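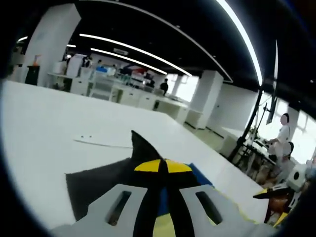
Progress report to Nunent, 30 January 2026

Dear Ms. Sekiguchi,

The refitting of the Durnumine workroom is going forward well. The long row of white workstations is now in place, with cabinets and drawers beneath them, and the LED strips on the black ceiling are connected. We kept the two white columns as they were.

From the budget we have spent on 19 drawer locks and 226 labels. The labels are not yet put on – we wait for the final list from Rahimi. Five chairs are still missing and the supplier promises them for April.

We ask for your approval to move the remaining money for paint to floor repair.

With kind regards,
Kianoush Taheri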